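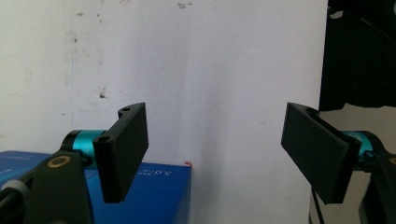 Chapter 6
Closing the Street: Block Parties, Tasting Walks and the Neighborhood Food Fair

Before you read

Have chapter 5 handy, mainly the part on permits. We use the words from it without defining them again. If you skipped it, go back for the permit ladder at least.

Key terms in this chapter: footprint, anchor vendor, dwell, soft close, hard close, ticket strip, rain call, load-in, sweep.

What this chapter covers

An indoor event has walls. Somebody else built them, somebody else insured them, and the fire marshal already decided how many people fit. A street has none of that. You get asphalt, a curb, parked cars that should have been moved, and a row of businesses who may or may not love you. Everything in this chapter comes from that difference.

We start with picking the block. Then the layout, then vendors, then tickets, then the day itself hour by hour. Weather gets its own section near the end, as does cleanup, which students always want to skip. Publicity is chapter 7. We mention it when we can't avoid it.

Opening case: the Brustville Tasting Walk

Brustville is a neighborhood of mostly small storefronts, one long commercial street and a lot of side streets running off it. Bakeries, two competing grill houses, a record store, a pharmacy, bars. The merchants had done a winter dinner for years, indoors, same hall, same crowd. Nice evening. Nobody new ever came.

Dušan Delić ran a coffee counter on the main street and wanted something outdoors in August. His pitch was one page long. Close the street for an afternoon, sell a ticket strip, let people walk from door to door and eat one small thing at each. At the end they vote for a favorite. Winner gets a plaque and, more to the point, a line out the door for the next month.

The merchants said yes fast. Too fast, as Delić wrote later in his notes, because a fast yes means people haven't read the page. The grill houses thought they would be selling full plates at the curb. The pharmacy thought the street would stay open on its side. The bars thought the street closing meant they could pour outside, and that is a separate license in almost every town you will work in.

Senad Stoyanova was hired to sort it out. She'd run markets before and had a habit of drawing the block by hand, door by door, before she would talk about anything else. Her first drawing of Brustville showed the problem right away. Nearly all the food was at the north end. The south end had the pharmacy, an upholstery shop, a tax office, and a long blank side wall. People would bunch up at the top and never walk down.

So she moved the reason to walk. Ballots went at the south end only. The music too, a small stage against the blank wall. Begović, a bakery from a few streets over with no storefront on the route, got a tent down there and was told to bring the thing it was known for and plenty of it. That's an anchor vendor. You put it where the crowd isn't.

The merchants printed 3,000 ticket strips. They sold 1,852. On paper it looks like a miss, and one of the grill houses said so at the meeting afterward. Stoyanova's answer was that the print run was never a forecast. Strips cost next to nothing, running out costs you the afternoon. What she cared about was how many of the sold strips got used up at the far end of the street, and most of them did. The merchants had never had numbers of any kind from the winter dinner, so there was nothing to compare too.

The first year was not smooth. Power was bad. The record store blew its own breaker running a griddle for its neighbor, as a favor. The voting box jammed with wet napkins and somebody had to stand there with it. A delivery truck for the pharmacy got stuck behind the north barricade and sat through the whole first hour with the driver reading. And the rain call was made late - see section 6.5 - so some vendors had already started prepping under the wrong plan.

Still. They did it again. Keep Brustville in mind as you read, we come back to it in nearly every section.

Think about it

Why put the ballots at only one end? What would you lose by doing that in a neighborhood where many visitors have trouble walking far? Stoyanova had a second, smaller box behind the coffee counter for anyone who asked. Was that enough? Should it have been on the map?

6.1 Picking the block

New planners pick the prettiest block. Experienced ones pick the block with the fewest driveways.

Every driveway is a conversation. Someone needs to get a car out in the middle of your event, and they will tell you this on the morning of. Walk the block at the same hour and on the same sort of day you plan to use. Write down driveways, hydrants, bus stops, loading zones, outdoor stairs, anything with a ramp. Trees with low branches, which eat tents. Slope. A slope you'd never notice on foot will send a cooler on wheels into the crowd.

Then knock on doors. Residents upstairs of the shops get forgotten a lot. They're the ones who hear the sound check. A printed notice under the door is the legal minimum in many towns, but a notice is easy to miss and easy to resent. Talk to people. Bring the map. Leave a phone number that a real person answers on the day.

What about side streets? A side street can be a gift: load-in comes from there, trash leaves from there, the band parks there. Or it is a leak, with cars nosing up to the barricade and arguing. Decide for each one and mark it. If you mark nothing, drivers will decide for you.

Soft close and hard close

A soft close means local traffic only, cars let through at walking speed by a marshal. A hard close means nothing with an engine moves inside the footprint except an ambulance or fire truck. Most street fairs run soft during load-in, hard during the event, soft again for the sweep. The switch has to be a time on the clock and one person has to call it. On the Brustville plan that person was Stoyanova and no one else, which annoyed Delić, and he was wrong to be annoyed. He says so in his notes.

Emergency lane first. Before tents, before the stage, before anybody's menu. Ask the fire department for the width they want and draw it down the middle or along one side. Never let it bend around a vendor. Vendors creep. A table set back from the line at noon is on the line by two, with a sandwich board in front of it.

Neighboring case: Padmont

Padmont tried the same idea on a square instead of a street. Very different animal. On a square, people enter from every corner and there is no far end, so the anchor trick does little. Crowd sits down and stays. Dwell goes way up, sales per vendor flatten out after the first hour, and the benches become the most fought-over thing on site. Padmont's planners ended up adding more seating and fewer vendors, and raised the vendor fee to cover it. We look at that budget in 6.3.

Planner's notebook

From the planning file for the second Brustville walk, entry dated 3 November 2023, Stoyanova writing to the merchants:

"Same street, same direction. Begović back at the south wall if they'll come. Drorkley is offering us barricades and a generator on one invoice, I'd take it, last year we had four people to call and called the wrong one. Pharmacy deliveries in writing please, with a time. No griddles on a neighbor's outlet. I mean it. Ballot box needs a lid."

Read that again as a planner. Every line is a thing that went wrong, turned into an instruction. This is what a debrief is supposed to produce. Long reports get filed. A short note gets taped up by the register.

Try it

Pick a commercial block you can walk to. Go at the hour you would hold the event. Draw it door by door, both sides, by hand. Neatness doesn't count. Mark every driveway and side street, then mark where the food already is.

Now place two things only: one anchor vendor and one ballot box. Write a short paragraph on why they're there. Swap drawings with a classmate who hasnt seen the block and have them draw the path they think visitors will take. Keep both copies, you'll need them in 6.2 when we add tents, power and the emergency lane.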